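4.2 Small arrangements on the shared table

The second part of the study looked at how people lay out a light breakfast on a table that also serves other purposes during the day. In the Hebden survey, 218 respondents said that they ate their first meal at a desk or a work table at least once a week. We wanted to know which things stay on such a table, which get moved, and what people treat as belonging together. Earlier work on kitchen counters has mostly dealt with storage. The table itself, and the few things left out on it, has had less attention.

The arrangement we refer to as the short set has a toaster, a bottled drink on a coaster, and a folded or loose cloth. It was chosen from the survey answers and kept small on purpose. Participants were told that the table was theirs for the length of a meal and that they could shift any item they liked. Each session ended when the participant said the table was ready to be used for something else.

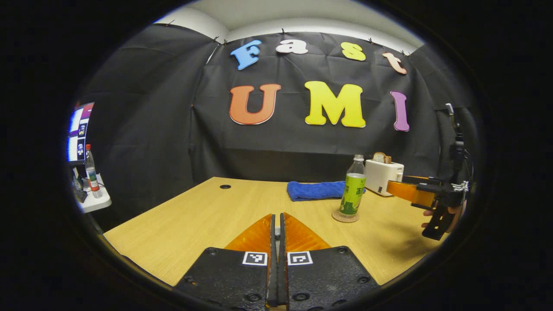
Three kinds of movement were coded: shifting an item on the tabletop, lifting it and putting it back in the same place, and taking it off the table. Folding and unfolding the cloth was coded separately, as it often happened without any change of place. We did not code the handling of bread. Where two movements overlapped, the one that started first was entered first.

The toaster was the item least often shifted. Participants tended to treat it as fixed and to work out the rest of the table from it, even when the cord would have allowed another position. Several turned it a little so that they could reach the lever more easily, and then left it alone. The cloth was the opposite case. It was moved early, often more than once, and its last position seemed to depend on where there was space.

Figure 5. The short set on the wooden table, with the bottle of 冻柠茶 on its cork coaster, the blue towel behind it and bread in the toaster.

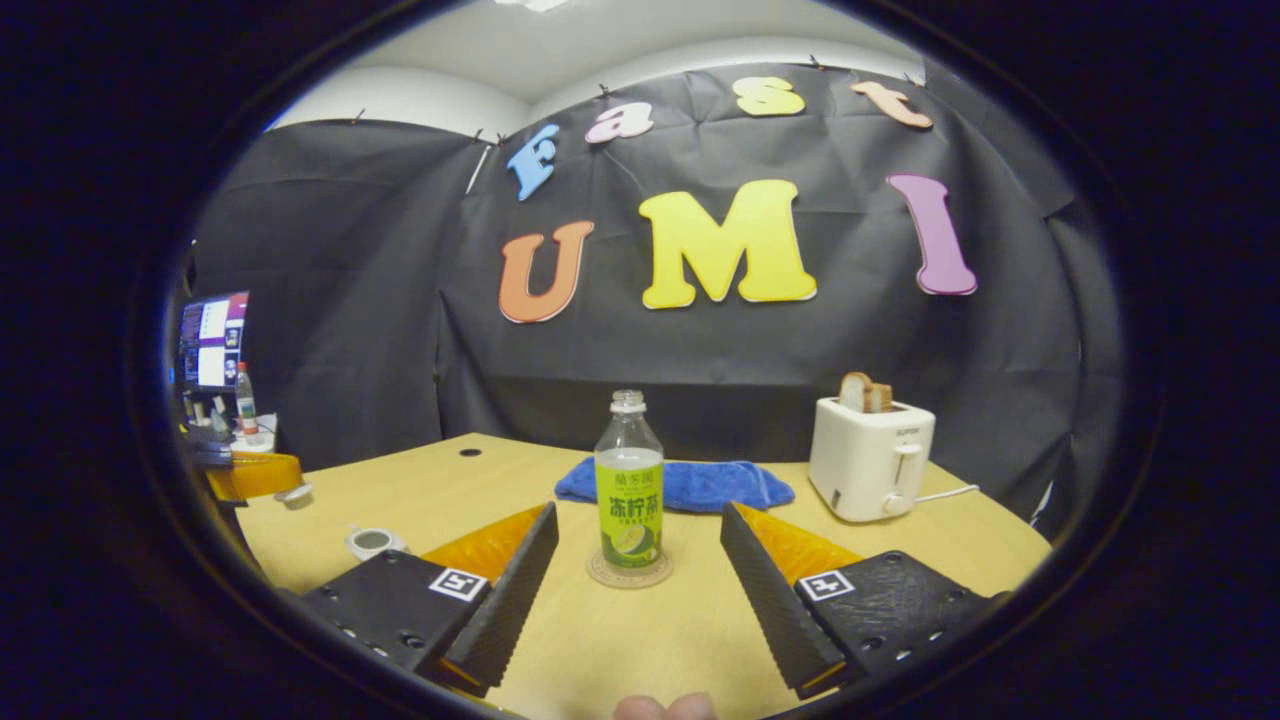 One participant objected to the word "set," saying that a drink and a toaster had nothing to do with each other and that the coaster was the only thing on the table with a settled place. We think this is a fair point. In the interviews, the coaster was mentioned more often than we had planned for, and we added a code for it before the second round in November. A bottle lifted from a coaster was nearly always put back on it. Without a coaster, the bottle moved toward the edge of the table over the course of the meal.

The codes were entered in Tretier and checked by a second reader, who went through almost 300 entries. Disagreements were limited to 7 entries, all of them on the cloth - mainly on whether pushing it aside should count as a shift when the fold also came undone. These were settled by discussion and kept in the data under the shift code.

The results for larger arrangements, with plates and cutlery added, are given in Section 4.3.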